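Bagging cells, anyone else living with these yet?
Forum: Back of House / Packing and Fulfillment

tote_runner
Posted March 26, 2021

So Leltevar (grocery pickup, I'm on the unbagging side, returns and substitutions) is piloting two-arm cells. Two arms per table, plastic bag, basket, produce. Practice produce for now. The job is bag open, stuff out, stuff in basket, next. Which is my job, more or less. Minus the part where you check for bruises and call the customer.

Been on the pilot bench since last August. Nights mostly. Pay went up a little, feet hurt less, but I talk to maybe 2 people a shift now. Used to be a whole line of us yelling about the radio. 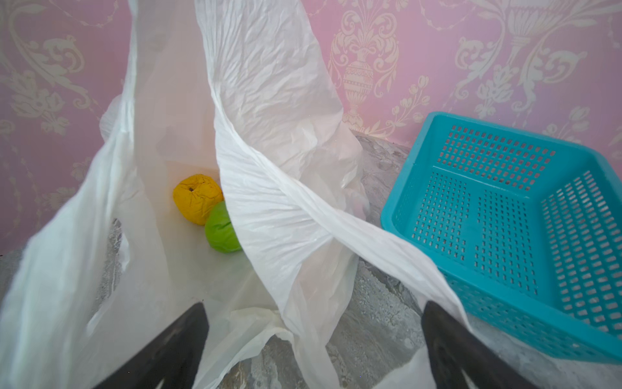 Gripper view, yellow and green still in the bag, basket empty

What I want to know is what happened to YOUR job after these came in. Not the brochure version. Did they keep you on, did the title change, who gets blamed when a bag rips.

stackhouse_93
Blamed? Whoever is closest lol. We had palletizers not bagging arms but same story. First the numbers on the board were for the team. Then they were for "the cell" and I'm standing next to the cell so guess what, they're mine.

Get it in writing what you're responsible for. Seriously.

pearmain
Bags are the worst thing they could have picked. A box stays a box. A bag is a different shape every time you touch it. I did 406 practice runs on the Flavbridge bench and I still had to think about where the handle was going to flop. You end up watching for that and nothing else.
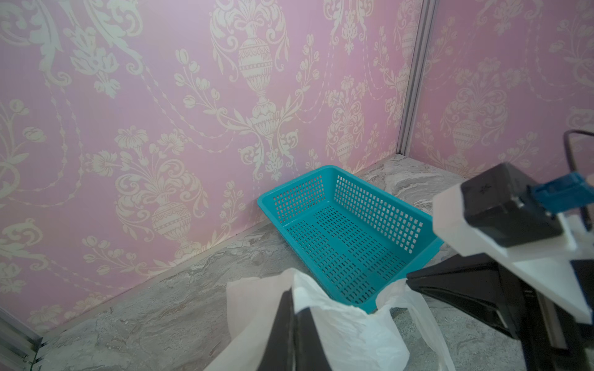 The bag over the basket rim is what got me. You go to lift the bag and the basket wants to come too. A person just flicks it off without noticing they did it. I had to start writing that stuff down, all the little flicks, and thats when I realized how much of my old job was never in any manual.

Kind of proud of that, kind of annoyed I gave it away at my regular hourly rate.

tote_runner
^ this. They asked me for "tips" and I filled four pages. Tanvir Liyanage (our floor lead) did at least get my name put on the procedure. No money tho.

gonzo_dock
Unpopular opinion, good riddance. I unpacked returns by hand for years, my wrists are shot. If an arm wants to fish an orange out of a sack all night let it. Nobody writes songs about unbagging.

You all talk like it was woodworking.

stackhouse_93
Wrists are a fair point. But you got moved to dock, you still had somewhere to go. Our place had over 200 on the floor and not that many docks.

gonzo_dock
Fine but thats a management problem. Be mad at management.

stackhouse_93
I am mad at management. I have range

mimoza_p
Mimoza Papadopoulos here, I do shift training at Tostach so take it with salt, I'm sort of management. Using my real name because my people read this board.

What changed for us was less headcount and more rhythm. Hand packers talk, trade spots, slow down together at the end of a shift. At a cell it's stop and start. You wait, you step in, clear the table, reset, wait again. New hires like it fine. The ones with ten years in really dont, and I didn't see that coming.

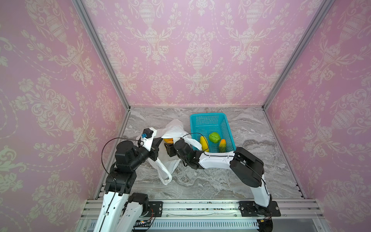

Training is shorter too, which sounds good until you figure the raise steps were tied to training hours. Took us months to untangle and a couple of people lost a step in the meantime. Check that at Leltevar BEFORE the pilot ends. Ask which line of the pay scale "cell attendant" sits on. If they say it's being worked out, it isnt.

tote_runner
ok that one scares me. My title is still "associate, returns." Asking Monday.

pearmain
Also ask who resets the table and if it's counted as work time. Ours wasn't at first. Refill the bag, spread it out, empty the basket, over and over, and on the sheet it says IDLE. Idle!! I never sat down.

leka_lifer
We have one at Leka, been following this. Disagree a bit with the rhythm thing. I like the quiet. Did customer counter before and I'll take a basket and a bag over that any day. What bugs me is the pace questions. Visitors come through, every one of them asks is it faster than a person. Right in front of the person.
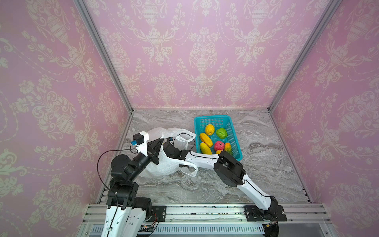
And I never know what to say. Faster at what? It doesnt know a soft tomato. It doesn't know Mrs. So-and-so sends back the green bananas every week. If you only count pieces in the basket then sure, have your race.

gonzo_dock
"Right in front of the person" ok yeah that would get me too

mimoza_p
We ask visitors not to do that now. Someone on my shift put up a sign, ruder than I'd have written it. I left it up.

tote_runner
Need that wording lol. Will report back on the title thing, shift starts in 20 gotta run

pearmain
get the reset time in writing!!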